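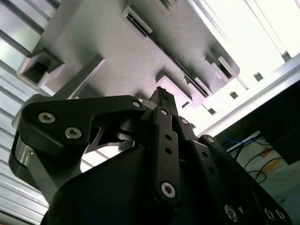 The two editions of Flonanell differ in more places than the one you asked about, Petronella, and I think the missing letters in chapter nine have to be looked at together with the other cuts. I have both on the desk now. The first edition runs to 392 pages and the second is 40 pages shorter, in the same type and on the same size of page, so the text really was reduced. What the second edition loses is mostly small joining matter. The anonymous author ends nearly every section on some object or remark that the next section picks up, and the hold between sections is shallow but it repeats the whole way through. It's like the long dark strip in the picture, the one that runs down across the gray panel: many small ridges in one narrow channel, each like its neighbor. Take out a few of those in a book and a reader may not stop, but the pages do start to slide.

I'll put the earlier message in here for people who joined the list after it went out.

On 28 Aug 2021, Petronella Van Wyk wrote:

> Hello all,
>
> I've been reading the second edition of Flonanell with my evening group and we have run into a problem in chapter nine. The narrator says she has "set down the letters as they came," and then there are only three of them. The introduction promises 24. I first thought my copy was defective, but two others in the group have the same text with the same page numbers.
>
> Was there a longer version? And if there was, who decided to shorten it, the author or Firnard? The copyright page says "revised" and nothing more. I also wonder if the author heard the book discussed in public at all, as the afterword mentions "a question from the floor" without saying where.
>
> I'd be glad of any page references. My group meets again soon and a couple of members want to give up on the book because of this chapter. I would like to be able to tell them something.
>
> Petronella

To take the questions in order.

Yes, there was a longer version. The first edition prints all 24 letters, from page 201 on, with a short note under each one saying who carried it and how long it took to reach the farm. The three that survive in the second edition are the first, the eleventh and the last. Their wording is the same in both, except that "my brother's coat" becomes "the coat" in the eleventh. That small change does some damage. The coat comes back in the final chapter, and a reader of the second edition has no reason to know whose it was.

The sentence about setting down the letters as they came was left alone. I take that as a sign that the cutting was done by somebody working on the chapter by itself, with a page total to reach. An author going back over her own work would probably have caught it. I can't prove this.
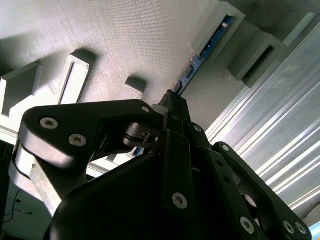

As for who made the decision, the only evidence I know of is indirect. I went to the Tshabalala lecture at Zellwood in March some years ago, when the book was the subject. The speaker had worked on the second edition in a junior position, and she was careful about what she said. She told us the author had been sent proofs and had returned them with very few marks. A man near the front asked if that meant approval. She said she had always taken it to mean that the author was tired. I wrote that down at the time and I still have the notebook, but I have no recording, so please treat it as my memory of what one person said.

The same evening may have some bearing on the afterword. The lecture has been given in one form or another for a long time, and the question from the floor (why the narrator never goes back to the farm after the well is closed) is the kind of thing that gets asked there. But the author was anonymous, and if she was in the room at one of the early ones she would have sat with everyone else. I wouldn't put more weight on it than that.

There are 14 chapters in both editions, and the chapter titles match, which is why people don't notice the difference when they compare contents pages. The larger cuts, for anyone who wants to check them:

Chapter 2. The walk to the schoolhouse is shortened. The teacher's long speech is gone.

Chapter 6. The whole account of the sale is missing, including the list of what was sold. In the second edition we learn that the piano is gone only when someone puts a lamp where it used to be.

Chapter 9. The letters, as above. This is the biggest single cut.

Chapter 13. Two pages on the aunt's funeral. I don't miss these much. The first edition repeats itself here.

I'd add one thing in favor of the second edition. The opening is better. The first edition starts with a paragraph about the weather and the second goes right to the gate, and I have always preferred the gate. When I taught the book I used the second edition for chapter 1 and handed out copies of the letters when we reached chapter 9. The students got along fine with that, though one of them asked every week which version was the real one.

So for your group, Petronella, I would suggest something similar. Ask the library at Zellwood for the first edition. They had a copy on the open shelves the last time I looked, and they will lend it to other libraries. Read the letters aloud if you can. They are short, and the notes under them are short too. I'd expect the members who want to quit to feel differently after the eleventh.

If someone on the list owns a first edition with the errata slip still in it, I would like to hear what the slip says. Mine has only the strip of old glue where it was attached.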